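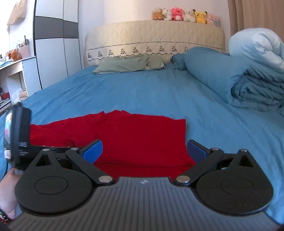

Red cloth has been on my blue sheet, will it have marked it?

I folded my washing on the bed and left a red cloth lying on the blue sheet overnight. The cloth is new and has never been washed. It was a bit damp when I put it down. I can't see a mark yet but the sheet is going in the machine tonight. Can they go in together, and at what temperature? The label on the cloth has come off.

Posted 30 June 2021

Bence Vörös
Wash them apart. New red cotton can lose dye for the first 2 or 3 washes, and pink on blue comes up as a dull purple patch. Check the sheet in daylight first. If there is a mark, don't tumble dry it or iron it. Soak it in cool water with ordinary detergent for a few hours and then wash as normal.
For the cloth, wet a corner and press it with a white tissue. If the tissue stays white you can put it in with darks at 30.

warimport_fan
I just chuck everything in with one of those colour catcher sheets. Never had a problem.

Grelline
Those help but they won't save you if it's a really bad one. I had a red tea towel in April that was still running after a month. Vinegar did nothing for it either.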